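How to Set Up a Home Interval Session on a Rowing Machine

Last updated Jan 17, 2025

These instructions cover a 2000 meter interval session on an air-resistance or magnetic rowing machine. They assume you can already row for ten minutes without stopping. If you can't, spend a few weeks on easy rowing first and come back to this page.

What you need

A rowing machine with a monitor that shows distance and stroke rate. The steps were written using a Renow, and the menu names below are the ones on its monitor. Other machines use similar names.
A water bottle you can open with one hand.
A towel and a change of top.
Flat shoes with thin soles. Thick running shoes raise the heel and make the catch position harder to reach.

Step 1. Set the foot straps

Sit on the seat and place both feet on the plates. The strap should cross the widest part of the foot, at the base of the toes. If it sits over the arch, move the heel cup down one hole and try again. Tighten until the foot doesn't slide. You should still be able to lift your heels.

Step 2. Set the resistance

Choose a middle setting. A high setting doesn't give you a harder workout by itself. It slows the drive and loads the lower back. Mathias Baumgartner, who coaches the indoor group at Tistgate, starts new rowers on level 4 and leaves them there until their stroke rate holds steady over a full session.

Step 3. Program the intervals

From the main menu, select Workouts, then New, then Intervals: Distance. Enter 500 meters for work and 2 minutes for rest. Repeat until the total distance reads 2000. Save the workout under a name you will recognize. On older monitors the rest period has to be entered in seconds.

Step 4. Warm up

Row easily for eight minutes at 18 to 20 strokes per minute. In the last two minutes, add three bursts of ten firm strokes with easy rowing between them. Get off the machine and do the following:

Ten bodyweight squats
Ten hip hinges with straight legs
Ten arm circles in each direction

Change out of any heavy top layer before you sit down again.
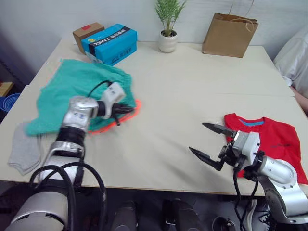
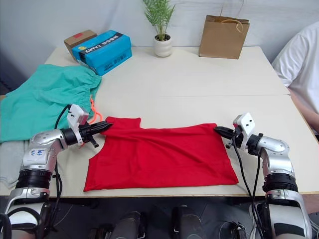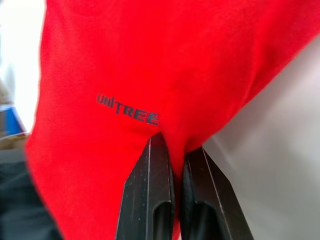
Step 5. Row the first interval

Start with three short strokes to get the flywheel moving, then lengthen. Settle at 24 strokes per minute. The order of the drive is legs, back, arms. The order of the recovery is arms, back, legs. The recovery should take twice as long as the drive. If your knees come up before your hands have passed them, you are rushing the recovery.

Note the average split shown at the end of the interval. You will use it as the target for the rest of the session.

Step 6. Row the remaining intervals

Hold the same split within two seconds. If you are more than two seconds faster on the second interval, back off. If you are more than two seconds slower, keep the stroke rate where it is and push harder with the legs. Do not raise the rate to recover a lost split until the final interval.

During each rest period, row very lightly or sit upright. Drink in the first minute only.

Step 7. Cool down and record

Row easily for five minutes. Record the following in a notebook or spreadsheet:

Average split for each interval
Average stroke rate
Resistance setting
Total time, rest excluded

Total time in seconds is easier to compare than minutes and seconds. A result of 8:09 is entered as 489.

How often to repeat it

Once a week is enough for most people, with two easy rows on other days. The Stumberg club runs this session from the new year until June and then switches to longer pieces.

Common problems

Sore lower back: lower the resistance by one level and check that you aren't leaning back too far at the finish.
Blisters: loosen the grip. The fingers should hook over the handle, with the thumbs resting underneath.
Monitor resets during the rest period: the batteries are low, or the sleep timer is shorter than the rest. Change the timer under Settings, Display. On Strebel monitors the timer is under Power.
Seat feels rough on the rail: wipe the rail with a damp cloth and dry it. Do not oil it.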